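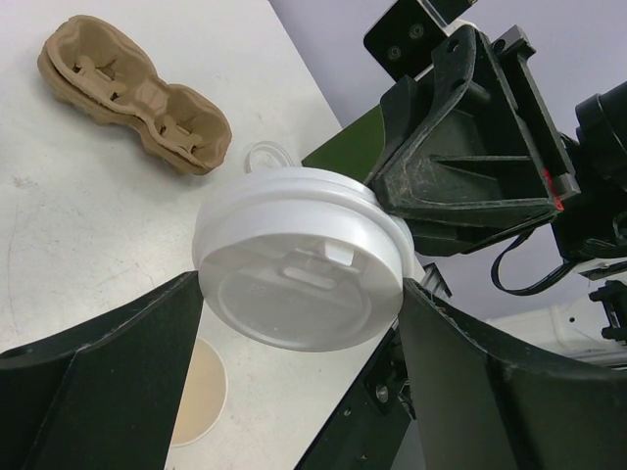

持ち帰りのコーヒーのフタについて、一時間以上も人と話したのは初めてだった。コーヒーの味の話をするつもりで質問を用意していったのに、ノートを見返すと豆のことは半ページしかなくて、残りはぜんぶフタと紙コップと、二つ入りの紙のトレイのことで埋まっている。白いフタなんて毎日のように見ているはずなのに、裏側に小さな四角い出っ張りがあって、そのすぐ下に細長い飲み口が開いていて、さらにうっすら数字みたいなものまで浮き出ているなんて、私は意識したことがなかった(みなさんはあります？)。

話を聞かせてくれたのは、持ち帰り専門のコーヒースタンド「Grellow」をやっているイヴァン・シルコさん。32歳。店はほんとうに小さくて、カウンターの前にお客さんが二人並ぶと、三人目はもう外になる。椅子はない。椅子を置こうとして測ったら、置いた人が座れないことがわかったのでやめたそうだ。

「だから全部持ち帰りです。全部ということは、全部にフタがつく。フタがだめだったら、うちは全部だめ」

シルコさんは日本語がとても上手で、ただ、ときどき主語が消えるし、早口になると語尾も消える。録音を聞き直しながら、私が少しだけ補ったところがある。

この企画は「お店の脇役に聞く」というつもりで始めたもので、前回は近所の文具店で包装紙の話を聞いた。そのとき店の人から、フタのことならGrellowの人に聞くといいですよ、延々しゃべりますから、と教わったのがきっかけだった。延々、というのは大げさじゃなかった。

まず、フタをはめるところから聞いた。

私はあれを、上からぎゅっと押すものだと思っていた。シルコさんは首を振って、親指を二本、机の上の見えないコップに乗せてみせた。

「真上から押すと、コップが負けるんです。紙だから、胴のところがへこむ。それで縁がちょっと楕円になる。楕円になったら、もうフタは丸いままだから、合わない。どこかが浮く」

ではどうするかというと、飲み口の反対側をまず縁に引っかけて、そこから両手の指を左右にすべらせていって、最後に飲み口の手前でぱちんと留める。この「ぱちん」が大事で、音がしないときは必ず外してやり直すのだという。

「音がしなかったのに、まあいいか、って渡したことがあります。開店した年の一月。寒くてお客さんが手袋をしていて、受け取ったときにフタのほうを持ったんですね。フタだけ持ち上がった。コップは残った。コーヒーは、ええと、どこにも残らなかった」

お客さんにけがはなかったものの、コートの袖は茶色になったそうで、シルコさんはクリーニング代を出して、そのあと一週間、家でフタをはめる練習をした。水を入れて、はめて、逆さにして、また水を入れて、はめて。台所の床がずっと湿っていたらしい。

「妻がね、それは仕事なの、って聞くんです。仕事です、って言いました。でもちょっと、趣味だったかもしれない」

こういう話を聞くと試したくなるのが私の悪いくせで、その場でコップをひとつ借りてやってみた。一回目、音がしない。二回目、音はしたけれど飲み口のところだけ浮いている。三回目でやっと入って、つい声を出して喜んでしまった。シルコさんは縁を指でぐるっとなぞって、うん、まあ、合格、と言った。「まあ」がついたのが悔しい。

飲み口の位置にも決まりがあるのか聞いてみた。紙コップには必ず胴に継ぎ目があって、そこだけ紙が二枚重なっている。縁のくるんと巻いてある部分も、継ぎ目のところはわずかに段になる。その段の上に飲み口がくると、傾けたときに段のすきまから一滴ずつ落ちてくる。シャツの胸のあたりにぽつんとつく、あれだ。

「あれを自分の飲み方が下手だと思っている人が、すごく多いです」

思っていました。私はずっとそう思っていました！

「継ぎ目と飲み口は、反対側。向かい合わせ。それだけです。でも混んでいるとできない。できなかったカップは、渡すときに自分でわかるんです。あ、今のは垂れるな、って。だから追いかけようかなと思うんですけど、後ろにまだ並んでいるから」

追いかけたことはあるんですか、と聞いたら、二回ある、と小さい声で言った。一回目は信号の手前で追いついて、フタを回させてもらった。二回目の人は走って逃げた。

フタの選び方の話になると、シルコさんの声が大きくなった。開店の準備をしているとき、いちばん安いフタをまとめて買ったのだそうだ。4,000個。コップは別の会社のものを気に入って選んであって、口径の表示は同じだから当然合うと思っていた。ところが届いてみると、はまるけれど、ゆるい。

「表示は同じ。ほんとうに同じ。でもこっちのコップの縁は巻きが細いんです。髪の毛くらいの違いですよ。でもフタは知っている」

フタは知っている、という言い方がおかしくて笑ってしまったけれど、本人は真剣だった。4,000個のゆるいフタをどうしたのかというと、コップのほうを替えた。気に入っていたコップをあきらめて、ゆるくないコップを探して、取引先のGetwoodという包装資材の問屋さんに通って、見本を片っぱしから試させてもらった。

「Getwoodの倉庫の横に、見本の棚があるんですね。そこに自分のフタを持っていって、全部のコップに順番に、ぱちん、ぱちん、ってやっていました。倉庫の人はみんな見ていたと思います。途中からお茶を出してくれました。紙コップで」

そのお茶のコップにも、もちろんはめてみたそうだ。合わなかったらしい。

結局三日通って、合うコップがひとつ見つかった。いま店で使っているのはその次の次の代にあたる。最初のフタはとうに使い切って、いまはコップとフタを同じところから一緒に買っている。最初からそうすればよかったのでは、と私が言うと、シルコさんは両手を広げて、そう、最初からそうすればよかった、とまったく抵抗なく認めた。

冷たい飲み物のほうは、透明なフタを使う。こちらは中が見えるから好きだというお客さんが多くて、氷の具合とか、ミルクが下へおりていくところとか、渡したあとも立ち止まって見ている人がいる。ただ透明なものは、重ねておくと何枚あるのかわからなくなる。一枚のつもりで二枚はめて出してしまうことが、いまでもたまにあるという。

「お客さんは気がつかないです。でも私は夜、片づけているときに気がつく。あれ、減っているな、って。誰かが今日、フタを二枚つけたまま歩いていたんだなって思うと、ちょっと申し訳ない。申し訳なくて、ちょっとおもしろい」

白いほうは重なっていても指でわかるそうだ。外側の縁が高くなっていて、二枚あると爪が引っかかる。わたしもやらせてもらったけれど、正直ぜんぜんわからなかった。

それから、トレイ。二つ入りの、薄茶色でざらざらした、あの紙を固めたようなやつだ。真ん中がきゅっとくびれていて、くぼみが二つ並んでいる。正式にはなんと呼ぶのかと聞いたら、シルコさんは「キャリア」と言ったあとで、「でも店では船って言います」とつけ加えた。

船。言われてみれば、まあ、ボートに見えなくもない。二人乗りの。

船は50枚ずつ束になって届く。この束が、ぎっちり重なっていて外れないのだという。混んでいる朝に一枚だけ取ろうとすると三枚ついてくる。無理に引っぱると端がちぎれて、粉みたいな紙くずがカウンターに散る。だから開店前に、全部を一枚ずつはがして、向きを互い違いにしてゆるく積み直しておく。

「朝の最初の仕事です。エスプレッソの機械をつける、船をはがす、それから自分のコーヒーを飲む。この順番を変えると、なんだか一日じゅう調子が悪い」

くぼみの底についている小さな爪のようなものと切れ込みは、コップの太さが違っても抱えられるようにするためのものらしい。大きいコップなら爪が押し広げられて、小さいコップなら爪が内側に寄りかかってくれる。ただし、一度大きいコップを入れた船に、あとから小さいコップを入れるとゆるい。爪が広がった形を覚えてしまうのだそうだ。フタは知っていて、爪は覚えている。この店の道具はなかなか頭がいい。
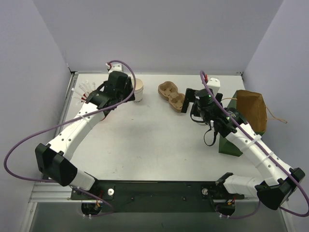 飲み物が二つなら両手に一つずつ持てばいいので、あのトレイは要らないと思う、というメールを、前に読者の方からいただいたことがある。持ち帰りの袋について少し書いたときだった。ドアは肘で開ければいいし、横断歩道のボタンも肘で押せばいいのだそうで、なるほど肘は便利だなあと感心した。せっかくなので、そのままシルコさんに伝えてみた。

「わかります。肘の人は、います」

肘の人、という分類がもうあるらしい。

「肘の人には、船は出しません。いりますか、って聞くと、もう両手を出して待っているから。でもね、肘の人も、雨の日は船の人になるんですよ。傘は肘では持てない」

では二つのコップをどう入れるか。同じ大きさのものを二つなら簡単で、そのまま入れればいい。問題は大きいのと小さいの、あるいは熱いのと冷たいのを一緒に頼まれたときだ。シルコさんは必ず重いほうを先に入れる。軽いほうから入れると、船がカウンターの上で浮いて、くるっと回ることがあるのだという。渡すときは、重いほうがお客さんの体の側にくるように向きを変える。

そこまで考えて渡しているのか、と思ったら、なんだか自分がこれまで受け取ってきた船のことが気になってきた。どちら向きだったんだろう。たぶん何も考えずに、くびれのところを上からつかんでいた気がする。

「くびれは、持たないでください！」

このインタビューでいちばん大きい声が出た。

「持ちたくなるでしょう。細いから。手にちょうどいいから。でもあそこは、いちばん弱い。曲がります。曲がると、コップが二つ、真ん中に向かっておじぎする。下から、手のひらで。お盆みたいに。お願いします」

というわけで、お願いされたので書いておきます。下から、手のひらで。

一つだけ頼んだ人が船をほしいと言うこともある。車で来た人に多くて、助手席に置いておきたいのだそうだ。そういうとき片方のくぼみが空いたままだと傾くので、シルコさんは空いたほうに砂糖の袋と紙ナプキンを詰める。多めに詰める。それでも足りないときは、隣のパン屋のLytvynenkoから買ってきた小さい丸パンを入れることがある。

これが評判になった。丸パンがほしくて一つだけ頼んで船をくださいと言う人が出てきて、そうなると今度はパン代のほうが高くつくから、いまは「船パン」として値段をつけて売っている。コーヒーがひとつ、丸パンがひとつ、くぼみに一個ずつ。見た目もいい。私も帰りに買いました。パンは上にけしの実がのっていて、歩いているうちにけしの実がくぼみの底にたまって、最後に指につけて食べるのが楽しかった。

Lytvynenkoは朝の四時から焼いているので、Grellowの開店前にはもういい匂いがしている。シルコさんが船をはがしていると、壁の向こうから鉄板を置く音が聞こえてくるそうだ。パンの分の代金は月末にまとめて払う。「でも、コーヒーを飲みに来るから、だいたい消えます」と言っていたので、帳簿の上ではどうなっているのか少し心配になったけれど、そこは聞かなかった。

コップの置き場所についても聞いた。もともとは逆さに積んでカウンターに出していた。ほこりが入らないからだ。ところが逆さにしておくと、口をつける縁がずっと台に触れていることになる。それに気がついたお客さんが、何も言わずにコップの縁をハンカチで拭いてから飲んだことがあって、シルコさんはその晩のうちに筒の形の入れ物を買いに行った。いまは横から一個ずつ抜くようにしている。

「その人は、怒っていなかったです。普通に拭いて、普通に飲んで、おいしいって言って帰りました。だから余計に、はあ、ってなりました」

置き場所の工夫でいうと、いちばん悩んだのはフタのほうだったという。コップと並べて右に置くか、左に置くか。シルコさんは右利きで、コーヒーを注いだあと右手にミルクのピッチャーを持っている。だからフタは左手で取る。左手で取るなら左にあるのがいい。それで一年やって、ある日、週末だけ手伝いに来ている学生さんに「全部、逆です」と言われた。その人は左利きだったのだ。

そこからしばらく、フタは真ん中に置くことになった。ところが真ん中は船を組むところなので、フタの山が邪魔になる。右へやり、左へやり、上の棚にもやってみた。上の棚は、取るときに必ず一枚落ちてくるのでだめだった。

「いまは、左と右、両方にあります。それだけのことに、二年かかった」

シルコさんはGrellowを始める前、Brilia という喫茶店で働いていた。こちらは椅子もテーブルもある普通の喫茶店で、陶器のカップで出す店だったから、紙コップもフタもほとんど使わなかったそうだ。マスターが厳しくて、カップの取っ手の向きが少しでも違うと黙って直された。叱られはしない。ただ直される。それがいちばんこたえたという。

「取っ手は、お客さんから見て右。スプーンは手前。それを毎日やっていたから、自分の店を持って、紙コップになったとき、何もないんですよ。取っ手がない。スプーンもない。向きが、ない。最初はすごく不安でした。それで、飲み口に向きがあるって気がついたとき、ああよかった、と思って」

よかった、というのはなかなか言わない感想だと思う。でも聞いていて、少しわかる気もした。私も引っ越したばかりの部屋で、鍵を掛ける釘を一本打ったときに急に落ち着いたことがある。

Grellowでは、フタをはめて渡すとき、飲み口が必ずお客さんのほうを向いている。これは私も受け取って確かめた。ふつうに手を伸ばして持つと、そのまま口に運べる。たしかにそれはBriliaの取っ手と同じことだ。マスターは一度だけGrellowに来て、ブレンドを頼んで、受け取って、飲み口を見て、何も直さずに帰っていったらしい。

「直されなかった、と思って、夜までうれしかったです」

いまの不満は何かありますか、と聞いてみた。シルコさんはしばらく考えて、湯気、と答えた。熱い飲み物にフタをすると、裏に水滴がたまる。しばらく歩いてからフタを外すと、それがぽたぽた落ちる。家に着いてからマグに移し替えたい人や、途中で砂糖を足したい人は、みんなこれで手を濡らす。

対策は、外す前に一度まっすぐに立てて、指で軽くフタをたたくこと。とんとん、と二回。水滴がコップの中に落ちてくれる。全部ではないけれど、だいぶ違うらしい。家で試してみたら、とんとんの加減が強すぎたのか、飲み口からコーヒーが跳ねた。軽く、というのは本当に軽くなのだと思う。

外すときは、はめるときの逆で、飲み口の側から。ここで私が「じゃあ飲み口に指を入れて引っぱればいいんですね」と言ったら、とても悲しそうな顔をされた。縁です、縁を下から上に、だそうです。

使い終わったあとの話も少しだけ。コップの内側にはコーティングがしてあるので、普通の紙と一緒に出していいかどうかは住んでいるところの決まりによるから、シルコさんは店では何も言わないことにしている。一度うっかり断言して、隣の市から来ているお客さんに間違ったことを教えてしまったのだ。船のほうは返してくれる人がいる。きれいなままのものを重ねて持ってきてくれて、でも食べ物を出す店なので、もう一度お客さんに出すわけにはいかない。そこで、店の裏で種まきに使っている。

くぼみに土を入れて、バジルを二粒ずつ。水をやりすぎると船がふやけて、持ち上げたときに底が抜ける。最初の年は底が抜けて全滅で、次の年は水をけちりすぎて全滅した。今年は見せてもらったら、ちゃんと芽が出ていた。飲み物に使う予定はないそうだ。「夕飯用です」

話の途中で何度かお客さんが来て、そのたびにシルコさんは立ち上がった。私は隅によけて見ていた。注いで、コップをちょっと回して継ぎ目を確かめて、フタを奥の縁に引っかけて、両手の指をすべらせて、ぱちん。それから飲み口の向きを直して、前に出す。知ってから見ると、手の動きのどこで何をしているのかがわかって、すごく楽しい。お客さんのほうは携帯電話を見ていて、まったく見ていなかった。

四つ頼んだ人が来たときは、船が二つになった。四つ入りの大きいトレイもあるけれど、シルコさんは好きではないという。四つ入りは持った人の前が見えなくなるし、三つしか入っていないときのバランスがとにかく悪い。だから四つなら船二つ、三つなら船ひとつと手に一つ。三つの人がいちばん難しくて、どれを手に持つかを聞かなければいけない。

「いちばん好きな人の分を手に持ってください、って前は言っていました。みんな困るから、やめました」

最後に、店を始めたい人に何か言うことはありますか、という、われながらありきたりな質問をした。取材の前にノートに書いてあったのでつい読んでしまった。シルコさんは、見本をもらってください、と言った。コップもフタも船も、まず見本をもらって、熱いお湯を入れて、はめて、船に乗せて、15分歩いてください。家の中じゃなくて、外を。坂があったら坂も。

「私は歩かないで買ったから」

帰り道、私は船パンを下から手のひらで支えて歩いた。お盆みたいに。駅の改札で定期を出そうとして、空いているほうの手で鞄をごそごそやって、後ろの人に追い抜かれて、それでもくびれは持たなかった。

Grellowは朝七時から、豆がなくなるまで。雨の日は少し早く閉まることがあるそうです。丸パンは午前中に行けばだいたいあります。

(2022年6月1日)

追記。掲載前に原稿を確認してもらったところ、シルコさんから直しがひとつ入りました。けしの実ではなく黒ごまだそうです。Lytvynenkoのみなさん、失礼しました。本文は食べたときの私の思い込みのまま残しておきます。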